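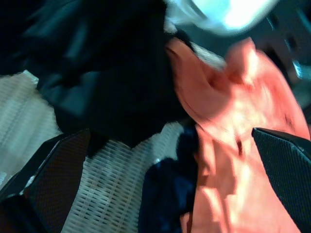

Wrist view over the pile, with the pink cloth between the fingers and the black and navy ones beside it.

I've been promising a post about the perception side of Tornby for months, and as it's October and raining sideways I've finally run out of excuses, so put the kettle on!

Tornby is my little cloth-sorting project, and the part I've been wrestling with is the bit that decides which piece to go for. Pink is easy. Pink practically waves at you. Dark cloth next to other dark cloth is another matter, and for weeks my segmenter happily treated black and navy as one enormous garment with a funny outline.

My first thought was to throw more labels at it (isn't it always?), so I sat down with Kubiak, my rather creaky labelling tool, and worked through 2000 wrist frames over a good many evenings. It helped a bit. What helped far more was Filtura, a small filter that sits in front of the segmenter and scores each frame for blur. Smeary ones still get logged, but they no longer get a vote on where the edges are. Out of 2539 frames in the last batch it let 2255 through, and I'd have guessed far fewer, given how much the wrist swings about on the way down.

The planner, Stumer, has needed some looking after too. It used to ask for a fresh mask every single cycle and change its mind halfway to the cloth, which was quite sweet to watch but no use at all. Now it holds its chosen grasp point unless the new one scores clearly better, and it waits 123 milliseconds before asking again. I'd love to say I worked that number out properly, but I fiddled with the slider until the dithering stopped.

Next on the list is the white slotted surface underneath, whose little holes keep turning up as edges in the mask. I've got a couple of ideas involving a plain old frequency filter, and I'll write them up once I've tidied the code a bit.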